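Laundry at Trodwood – common questions

Where is the washer?
In the laundry area, under the white countertop. It loads from the front.

When can I use it?
Any day from 9 in the morning. Fridays fill up first, so put your name on the sheet by the door.

What should I bring?
A basket and your own detergent. A plastic basket with slatted sides is fine.
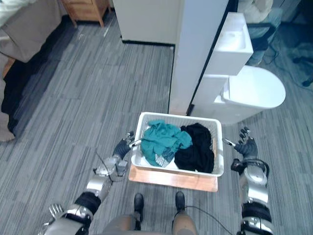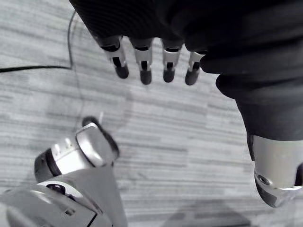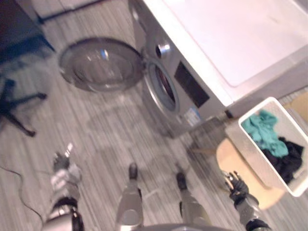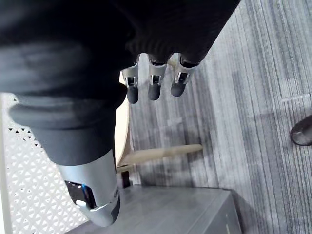

Can I mix colors?
Dark clothes and colored towels can go in together at a cold setting. Wash anything new by itself the first time.

How long does a load take?
The everyday cycle runs 65 minutes. The quick one is 50 – small loads only.

Should I shut the door afterward?
Leave it ajar so the rubber seal can dry.

Who do I tell about a leak?
Lucía Cabello at the front desk. After hours, leave a note for Tapio Koskela.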